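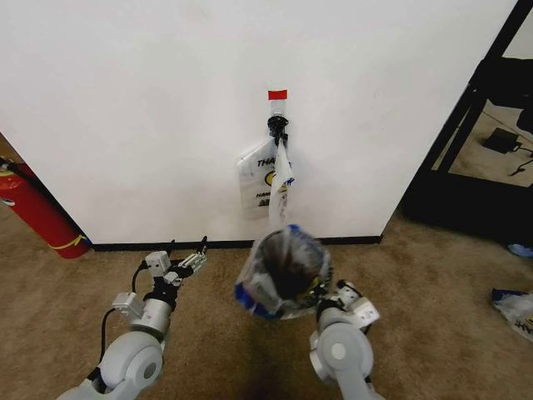 Plastic carrier bag

A plastic carrier bag (also shopping bag, or simply "a bag", as in "do you want a bag?") is a light, flexible sack with handles, used for taking goods home from a shop. It is usually made from polyethylene film. Most carrier bags are designed for one journey and are then kept for years in a cupboard, inside another carrier bag.

Terms

The name varies a good deal. "Carrier bag" is the normal term in Britain and Ireland, though in parts of Scotland and the north of England it may be a "poly bag" or "poly poke". Americans generally say "plastic bag" or "grocery bag". The trade prefers "T-shirt bag" for the common sort with two looped handles, after its outline when laid flat, and "vest bag" where the speaker feels that a T-shirt ought to have sleeves. Both terms are in use in the same price lists, sometimes on the same line.

History

Before plastic, shoppers used baskets, string nets, cloth bags and paper. Paper carriers with string handles were common by the early twentieth century and performed well until it rained.

Polyethylene was discovered by accident in a British laboratory in the 1930s and spent the war as insulation for radar cable. Its move into groceries was slower. Thin plastic sleeves for bread and dry cleaning appeared in the 1950s, but these had no handles and had to be carried in the arms like an infant. The one-piece bag with handles was developed in Sweden in the early 1960s. It was made by folding and welding a flat tube of film, then punching out a piece at the top to leave two loops. The design has hardly changed.

Supermarkets in the United States and Britain took it up in large numbers from the late 1970s and early 1980s. It was cheaper than paper, took up far less room in the stockroom, and did not fall apart when a bottle of milk sweated on it. Customers were at first doubtful. Complaints recorded in the trade press of the period concern the bag's habit of lying down in the boot of the car and letting its contents out, a fault that has never been put right.

Manufacture

Most carrier bags are made by blown film extrusion. Plastic pellets are melted and forced through a ring-shaped die, and air is blown into the middle so that the plastic rises as a long, thin bubble. The bubble is cooled, flattened by rollers and wound on to a reel. At this stage it may be printed. The tube is then tucked in at the sides to form gussets, sealed across the top and bottom, and cut. The piece removed to make the handles is melted down and goes round again.

Two grades of film are usual. High-density polyethylene gives the thin, crackling bag found at market stalls and takeaways. Low-density polyethylene is softer, quieter and a little waxy to the touch, and is used for thicker bags, including those from clothes shops that would like to be thought well of. White is produced by adding a pigment to the melt. A thin white bag will still show the shape of what is inside it, to the regret of anyone who has met a neighbour on the way back from the off-licence.

Strength

A carrier bag weighs a few grams and will hold a great many times its own weight, provided that nothing in it has a corner. Failure tends to happen in one of three places: at the handle, which stretches into a cord and then parts; at the bottom seal; or in the side, where a cereal box has been working on it since the till. Handles narrow under load, and this is why a heavy bag seems to grow heavier on the walk home. The load is the same but is resting on less finger.

"Double bagging", the placing of one bag inside another, is widely trusted. The outer bag adds strength only if both sets of handles are held together, and in practice one handle of the inner bag usually slips down and is lost among the potatoes.

The packaging writer Jalen Tillman has divided users into those who grip the handles in the hand and those who hang them from the wrist, and considers that the second group are asking for it. His short book The Loop and the Gusset contains 31 diagrams of handle failure and is said by its publisher, Parkon, to have sold steadily to people in the trade and a few outside it. An edition of 800 copies was followed by one of 500, which may be taken as a measure of how steadily.

Printing and design

Carrier bags are usually printed by flexography, a process in which raised rubber or plastic plates press ink on to the moving film. It is quick and cheap and not very exact. Two colours that are meant to meet will often leave a sliver of bare plastic between them, and most shops have decided that they can live with it.

The content of the printing follows a fairly fixed order. The name of the shop comes first, then a slogan, then a recycling mark, and lastly a warning that the bag is not a toy. Small shops that do not wish to pay for their own plates buy ready-printed stock, commonly bearing the words "Thank You". It is possible to be thanked by the same bag in several countries on one holiday.

Some bags have outlived the shops named on them. Bags from the Rosell chain of shoe shops still turn up at jumble sales long after the last branch shut, generally holding shoes from somewhere else. Collectors exist. The Dumlao collection, begun by a retired shopfitter and kept flat in plan chests, runs to 3000 bags and is open to visitors by appointment in September. Its catalogue grades condition from "crisp" down to "has held fish". Creases are permitted at all grades, as there would otherwise be no collection.

Second uses

The carrier bag is sold, or was once given away, for a single purpose, and most of its working life is spent on others. The commonest second use is as a liner for a small bin. Bags are also hung from hooks, door handles and the backs of kitchen chairs to take rubbish or recycling, or things that are waiting to go upstairs. Other recorded uses include wrapping muddy boots, covering a bicycle saddle, keeping a wet paintbrush soft overnight, protecting a plaster cast in the shower, and marking a suitcase so that it can be told apart from the others with bags tied to them.

Storage of the spare bags is a subject in itself. The "bag of bags" is found in most British homes, under the sink or behind a door. Attempts to improve on it include the fabric tube with elastic at each end, into which bags are pushed at the top and from which they are meant to come out one at a time at the bottom. The Reria, a moulded wall dispenser sold by mail order in the 1990s, worked on the same idea and held fewer bags. A further school of thought folds each bag into a small flat triangle. Those who do this are often unable to stop themselves from mentioning it.

Litter and waste

The qualities that make the bag useful also make it a nuisance when dropped. It is light enough to be carried off by the wind, catches in hedges and trees, and does not rot in any period of interest to the person looking at the tree. Bags in rivers and seas can harm turtles, birds and other animals, which may swallow them or become tangled. On land they block drains, and they have been blamed for making floods worse in several cities.

Recycling is possible but awkward. Thin film wraps itself round the rollers of sorting machines, and many councils ask for it to be kept out of household collections. Larger supermarkets often have a bin for it near the entrance, next to the batteries.

Bags labelled degradable, biodegradable or compostable are three different things, and the labels are not always used with care. Some break into smaller pieces of plastic. Some will compost only at temperatures that a garden heap does not reach. A number have begun to break down in the cupboard, leaving a drift of white flakes over the shoe polish.

Charges and bans

Bangladesh banned thin plastic bags in 2002, and Ireland brought in a levy on them in the same year. Many other countries have since followed with a charge, a ban or some mixture of the two. In the United Kingdom, Wales was first to require a charge, in 2011, followed by Northern Ireland, Scotland and, in 2015, England. The number of single-use bags handed out by the large supermarkets fell sharply in each case.

Much of the gap was filled by the thicker "bag for life", which must be used several times before it does less harm than the bag it replaced. Shoppers who forget to bring one buy another. Households that once kept a bag of bags have accordingly moved up to a bag for life of bags for life, normally left in the hall or in the car, and remembered at the till.

See also

Basket
Bin liner
String bag
Shopping trolley (abandoned)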